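Buying the Hand Last: Speaker Notes
Talk on equipment planning, Cuvthorpe meetup, March 5, 2024

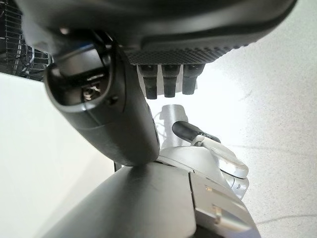
Photo: Anju Yadav / Cuvthorpe workshop

(Leave the picture up while people find seats. Water. Phone on silent. Check that the clicker works before saying hello.)

Hi everybody, thanks for coming. I run the small workshop at Cuvthorpe, and what I want to talk about tonight is money. I know the title says robots, and there will be robots, but mostly it's going to be me telling you about a spreadsheet that went wrong and how we fixed it.

So, quick show of hands. Who here has bought a robot arm, or signed off on one? Okay. And who had money left over at the end? (Pause. Wait for the laugh, don't rush it.)

Take a look at the picture for a second. There's a lot of hand in it. Those are three fingertips side by side under a textured grip pad, and on the left there's another, much thicker finger coming in at an angle. Near the top of that one there's an oval opening and you can see a bit of silver metal in there. I love that little opening, because when I talk to people about budgets, that is what I point at. There are moving parts inside the shell, and somebody has to pay for looking after them.

Our first plan had one line for the whole thing. It said "robot," and then a number. That was my plan, by the way, I'm not blaming anyone else. I took it to Aiman Tarigan, who holds the purse strings for us, and he read it in the time it takes to drink half a coffee and asked me what the hand was going to cost. I said it was in there. He asked me where. It was not in there.

(If people look lost: arm and hand are usually separate purchases. You buy the arm, and then you buy whatever goes on the end of it.)

So we went back and split it up. The arm got its own line and the hand got its own line. Then came mounting, cables, spares, training, floor space and service. The list got long and I got grumpy, but the list was right.

Let me go through the ones that hurt.

Spares first. We sat down with Liv Granström, who had been through all this at the Jullville plant, and she asked how many fingertips we planned to keep on the shelf. None, was the answer. I figured you ordered them when you needed them. Her supplier had once quoted her 19 working days for a set, and she'd had the cell standing there the whole time with people walking past it and asking questions. So we now keep three sets in a drawer, and they're in the budget from year one. I don't think of them as spares anymore – they're groceries.

Then cables. Oh boy. Cables cost very little to buy and a lot to get wrong. You need enough slack for every position the arm can reach, and you want to know where that slack goes when the arm folds back in. We put in an hour for cable routing. Brian Owino, who did the work, spent two days on it and did a lovely job, and those two days came out of the money for something else. Now we book two days.

(Drink some water here. You talk too fast after the cable part.)

Third thing, the stuff the hand is going to work with. We priced the robot and forgot the table, the fixtures, the parts to practice on, all of it. Practice parts get dropped and dented and you want a pile of them. Atieno Swai suggested we set aside 200 practice parts before the hand was even ordered, and I thought that was a crazy number. We used them all. I was wrong and she has been very nice about it, mostly.

Okay, the big question, and it's the one I get in email all the time. Do you need fingers at all? A hand with fingers is a wonderful thing to look at, and it's a lot of money compared with a plain two-jaw gripper or a suction cup. My advice is to write down every object you need picked up in the first year. Real objects, from your real floor. When we did that our list had 40 items on it, and most of them were boxes. You don't need fingers for boxes! We bought a simple gripper for the boxes, and put the fancy hand in a second phase with its own approval, so that each one had to earn its place.

That second phase we called Idau, just so we'd stop saying "phase two" at each other. Giving it a name helped more than I expected. People stopped treating it like money that was already spent. It had its own sheet, its own start month, which was June, and its own person to chase, who was Anju. She also took the photo, so thank you, Anju.

(Point to Anju if she's in the room.)

Now, talking to vendors. We had quotes from a few places, and the one we ended up with was Mfinanga. They weren't the cheapest, but they answered the phone, and they let us bring our own parts to the demo. Please, please bring your own parts to the demo. Every demo part in the world is the right size and the right weight and has a nice grippy surface. Bring the slippery one. Bring the one your own people complain about.

Things to ask for in writing:
What's covered if a fingertip wears out, and what counts as wear.
How long they'll keep selling parts for that model.
Who pays shipping on a repair, both ways.
Whether you get a loaner while yours is gone.
How much training is included, and for how many people.

On that last one, train more than one person. We trained Brian, and then Brian went on vacation. (Pause.) You can guess how that week went.

A word about the calendar as well. I used to plan from delivery day, as if the truck showing up was the finish line. These days I plan from the first day it does a full shift of work that somebody would otherwise be doing, and I put every bill between now and then on the same page. It makes the total look worse, and Aiman likes me a lot better for it.

If you want the blank version of our sheet, come find me by the door and I'll write down your email. It's plain, it has too many rows, and you should delete the ones that don't fit your shop.

(Questions. If there aren't any, ask Atieno about the practice parts. Put the chairs back before leaving.)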